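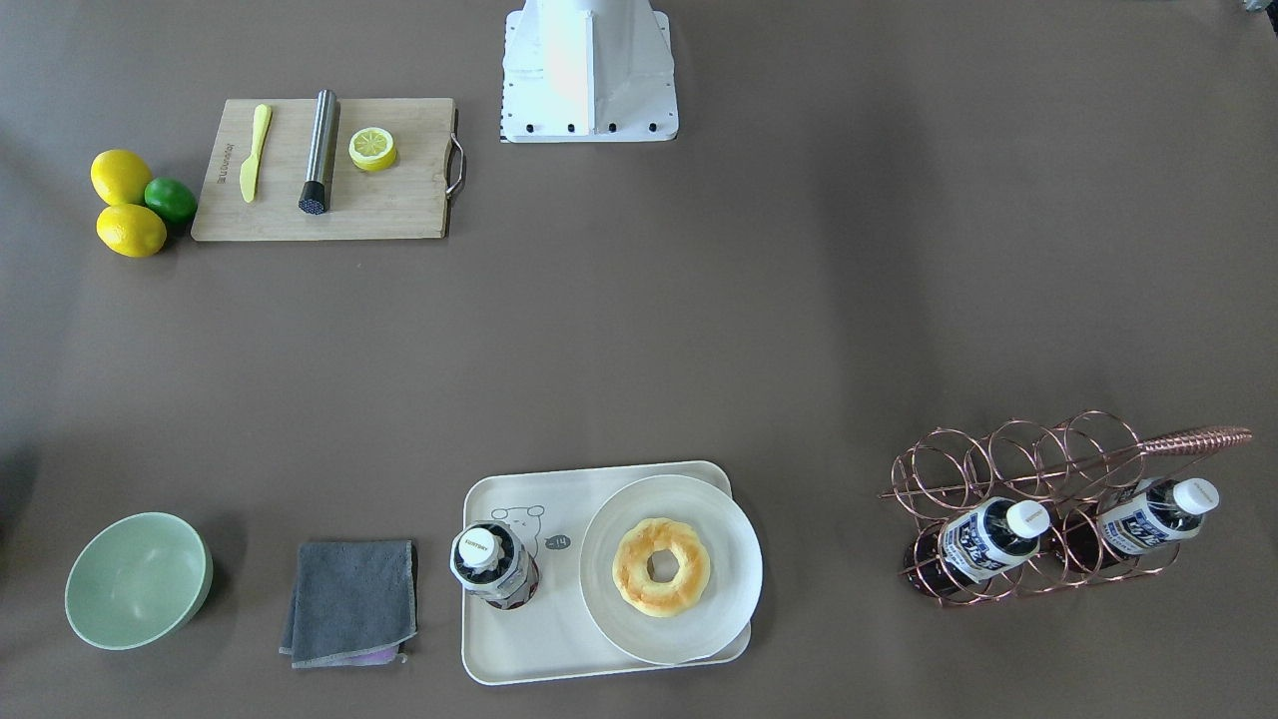
Flotico says its new bar-prep set will have anyone cutting citrus and muddling drinks at home "like they've worked a summer behind a counter." It goes on sale in August at $41, and the company would like you to think that's a bargain.

Maybe. The set comes with a cutting board, a knife, a muddler and a small bowl, plus a booklet of 131 drink recipes. A quick read of the booklet suggests the number is generous. Lemonade gets its own page, then gets another one with mint, then another with the mint taken out and basil put in. Swapping a lemon for a lime counts as a new recipe more than once.

The Kirkine housewares shop, which took early orders, has been telling customers that the set "pays for itself in a weekend." Asked how, the shop said people would stop buying drinks out. It had no figures on whether anyone has.

Plenty of kitchens already hold a board and a knife that will get through a lemon. A muddler is the one piece many homes lack, and the end of a wooden spoon has been crushing lime wedges for a long time. Rival maker Wundar sells its muddler alone, without a booklet.

Flotico is offering a two-year guarantee, though the small print leaves out staining and knife marks. For a board meant to have wet fruit cut on it, that's a lot to leave out. The company says it is reviewing the wording and will have a new version ready before the sets ship.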